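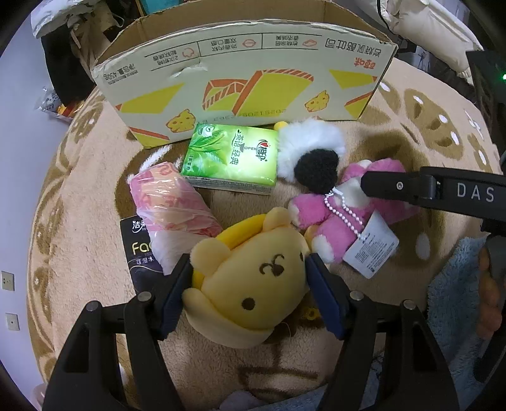

Fulgencio Rosales has been packing boxes since breakfast and talks while he does it, so this interview is in bits. He sorts soft toys and small household odds for the Tidville parcel round – a back room, two radiators, one kettle – and he will not be hurried about plush. "People think you just chuck them in. You can, and then they come out at the other end with a face like a squashed bun." Tissues he likes a lot. The green pocket pack with tea leaves on it is the sort he keeps by, next to a yellow bear or whatever else is going. "Fills a corner. And whoever gets the parcel can use it. You can't blow your nose on bubble wrap."

I asked how he began. June, last year, his sister's flat. She was moving to a smaller place near the Ghaffari building and had 14 bags of toys from when the kids were little. He took the lot home on the bus, 2 trips. "Thought I'd have it done in a weekend. I did not."

He works on the floor. Always has. Tried a table once, a folding one from Kamell, and things rolled off it all day. A rug or a blanket is better, he says, nothing breaks and you can spread out as far as your arms go. Bad for the knees though. He gets up like a man getting out of a small boat.

What's the order, then?

"Big box first. Open it, leave it open, look at it. Then everything that's going in goes down in front where I can see it. Then I have my tea." Hard or knobbly things go at the bottom, bagged things round the sides, toys with faces last. Necklaces and ribbons stay on unless they're loose. Tags stay on as well – he had a complaint about that, a woman who wanted the tag more than the toy, and he has never cut one since.

Rolls of anything he lays slantwise. Couldn't quite explain this. "They sit better." Fine.

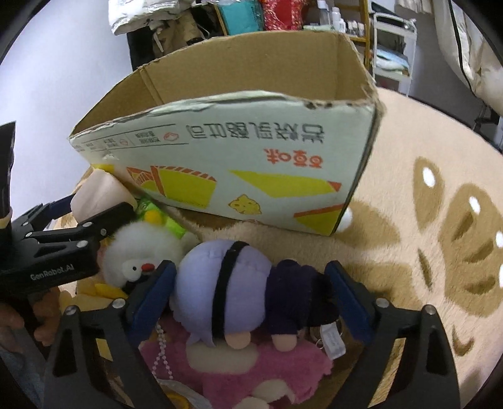
On boxes he gets quite fierce. He won't buy them. A shop called Dastusska lets him have the empties on delivery mornings, if he's there before the bin lorry, and he has opinions about which are worth carrying home. Food boxes are good, he says, clean and a decent size. He doesn't care what's printed on them or which way up it ends up, and a rim that is torn and peeling along the front, with the writing upside down below it, is still a box. "It's the bottom that matters. Push your fist in the bottom. If it gives, put it out for recycling. The top I can tape."

And the tape? Paper, the brown sort, wetted with a sponge. He got through 26 rolls last winter and seemed rather proud of it. Plastic tape he calls "that squealing stuff".

Does he ever keep anything? Long pause here. He does. A knitted rabbit with no back legs, on the shelf over his cooker. "It wouldnt have travelled." Otherwise it all goes out. More than 156 parcels so far, written in a school exercise book in pencil, with the street but not the name.

Worst thing he's had to pack: a snow globe. Best: anything that squashes. He reckons a soft doll can go in on its side as long as the head isn't taking the weight, and a big head is a pain becuase it wants a corner to itself. He puts the feet towards the middle.

He'd like more shelves. He would like people to wash things before they hand them over, and to take the batteries out – "please put that in, the batteries" – so it's in. He would also like the radiator on the left to work by October but isn't holding his breath.

We stopped there as the next lot had come. 23 Jul 2023, notes typed up same evening.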